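Stukwood Clesirach head camera review: fine lens, tiring strap

The sales page for the Clesirach says it "sees what your hands see." I've had it on my head since November, recording hand demos for a two-finger arm, and I'd put it less grandly. It sees what your forehead points at.

I bought it to replace a Gudeta chest unit, which cost less and gave me 433 clips of my own wrists. On that score the Clesirach wins easily. Looking down at a low work surface, I get both hands and forearms in view with room to spare on either side. The Gudeta lost the left hand whenever I leaned.

Now the complaints. The box claims 11 hours on a charge. I have never gotten past four, and that was with the preview turned off. The strap slips if you work bent over, and floor-level tasks are most of what I record. The controller app wants to re-pair every morning, and the menu for exposure is buried under a heading called Comfort, for reasons known only to Stukwood.

Exposure matters, too. My board is dark and scuffed, and glare off the middle of it is a problem for any camera I've tried. The Clesirach handles it somewhat better than the Gudeta did, though I wouldn't pay extra for the difference.

Does better video make a better gripper? I'm not convinced. Flat things are still miserable. My Flistton fingers can't get under a thin disc no matter how many times I show them, and a sharper view of my own fingers curling over an edge hasn't changed that. A suction cup probably would, for less money.

At $751 I'd call it a decent camera sold as something more. Wait for a sale, and buy a different strap.

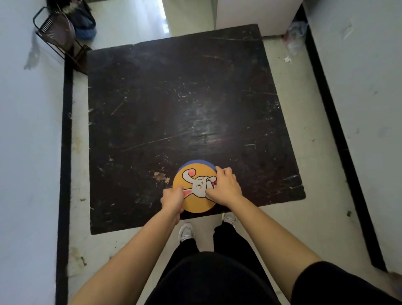
Clesirach head view, both hands on the rabbit disc.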